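3.2 Intermediate placement of folded laundry

The second part of the household study concerned where clean clothes are put between folding and storage. Participants in Baltberg and Dagdag recorded 1384 placements over 19 households. A placement was counted when a garment left the hand and was not picked up again before the next one was handled. Coding followed the scheme of Lumanlan and Ocampo, with rolled and flat-folded items entered separately.

The bed was the most common surface in both towns. Where it was already made, the duvet served as the working area and the pillow end was generally left clear. Stacks tended to be built away from the spot where folding was done, and single items stayed nearer to the person (Figure 2).

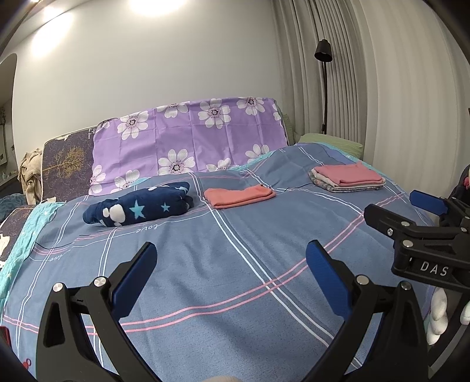
Figure 2. Clothes on a made bed: a rolled navy garment with a star print, a flat coral-pink cloth and, farther back, a stack of folded clothes.

3.3 Rolled and flat items

Rolled garments were rarely added to a stack. Most were laid singly and moved to a drawer at the end of the session. Patterned bedding made small items harder to code from stills, and 2 households were therefore coded again by Sitthichai. Disagreements concerned mainly thin cloths lying flat, which one coder had entered as unfolded. These entries were kept under the first coder's label and are marked in the appendix.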